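3. Set-up and upkeep of the recording cell

3.1 Layout

The cell used in this study, referred to below as the Varnier cell, consists of one table, two hand-held grippers and a head-mounted camera. It was assembled to record two-handed handling of small goods, and the same grippers were used by all operators throughout. The table has a light wooden top with rounded corners and stands on a carpeted floor. Lighting behind the work area was kept low, and dark cloth was hung to reduce reflections on the markers.

Each gripper carries a white triangular plate with small dark dots, from which its position is worked out. The plate must sit firmly on the gripper body. Play of even a fraction of a millimetre at the screws appears in the data as a slow drift of the jaw tips, and is easily mistaken for an error of the operator. Plates were therefore checked by hand before every session and refitted after any knock.

The grippers are wired. In the first arrangement both cables ran forward across the table top, where they dragged over the goods and pulled against the wrist. The arrangement finally adopted takes each cable away on its own side, so that the middle of the table stays clear. For the right hand the cable follows the forearm before leaving the table. Figure 1 shows the cell in use with a beaded necklace and a clear organizer box of six compartments.

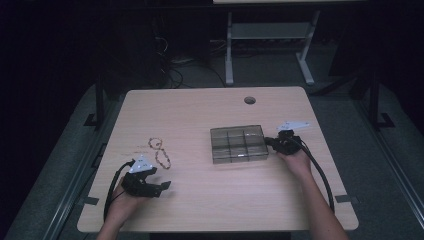

Figure 1. The Varnier cell with both grippers held over the table. A marker plate is mounted on top of each gripper.

One operator remarked in the written feedback that the side routing was the single change which made long sessions bearable, but that the right cable still tugged at full reach and ought to have been given more slack. The comment was accepted. The cable was let out by 8 cm in March, and the routing was not altered again.

3.2 Routine checks

A short check was carried out at the start of each session. The operator closed both grippers fully, opened them, and held them still while the marker positions were logged. If the logged jaw opening differed from the stored value, the gripper was calibrated again with the Lenix gauge block. Jaw tips were wiped with a dry cloth, as skin grease reduced their hold on smooth goods. Marker plates were cleaned separately with a soft brush.

Calibration was repeated in full after every 50 recordings, whether or not a fault had been noted. The full procedure took 21 minutes for the pair. Recordings made between a failed check and the last good one were set aside and were not used in Section 5.

3.3 Faults and repairs

Most stoppages were caused by the cables. The usual fault was a broken conductor close to the gripper body, where the cable is bent most often. It showed itself as a brief loss of the jaw signal when the wrist was turned. Affected cables were shortened past the break and fitted with a new Andus connector, turned through 90 degrees to ease the bend. Worn jaw tips were replaced in pairs, following the practice set out by Chatzigeorgiou, and the gripper was calibrated before it was returned to the cell.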